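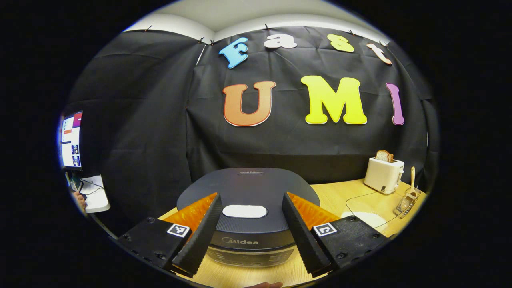
Filed under: Popular Music Studies / Awards and Charts

4.2 Do jury shortlists predict what people keep playing?

The claim that a shortlist "makes" a record is repeated so often that it is rarely tested. Labels like it, and so do the people who run prizes. We had play counts from the Jiser listening panel for 267 albums, of which six had been shortlisted for the Vastinport Prize, and we wanted to see whether the effect showed up at all.

At first glance it does. Shortlisted albums were played more in the weeks after the announcement than in the weeks before it. Nava, in his earlier work on the same prize, stopped there and called it a lift. We are less sure. All six records had singles out during that window, and two of the acts were on tour. A rise in plays under those conditions needs no jury to explain it.

To get a fairer comparison we matched each shortlisted album with others from the panel that had a similar release date, label size and amount of radio play. Figure 4 plots the two groups against each other. The lines separate after the announcement on 1st June, then run close together again before the month is over. Damián Nava has suggested to us that the gap would stay open if casual listeners were removed. We tried it, dropping everyone who had played fewer than 200 songs, and the gap got smaller.

Figure 4. Median daily plays per album, shortlisted and matched groups, Jiser panel. Albums with fewer than 300 total plays are left out.

The Filali survey is often cited on the other side. It asked listeners whether a nomination had led them to try a new singer, and a large share said yes. We have no reason to think they were lying, but people are poor witnesses to their own habits, and the question was put to them right after they had been shown the list of nominees. Asked that way, we would probably have said yes too.

There is also the matter of what counts as a play. Clodent, which supplies the raw logs to the panel, records any song that runs past its opening seconds. Songs that come up in a playlist while somebody is washing dishes are counted the same as songs picked out by name. Prize playlists went up on the day of the announcement, and we could not separate their traffic from the rest. It may account for the whole of the early gap — we can't rule that out.

A small and short-lived effect is still possible. Six albums is a thin basis for saying more, in either direction, and the stronger claims in the earlier work rest on the same six.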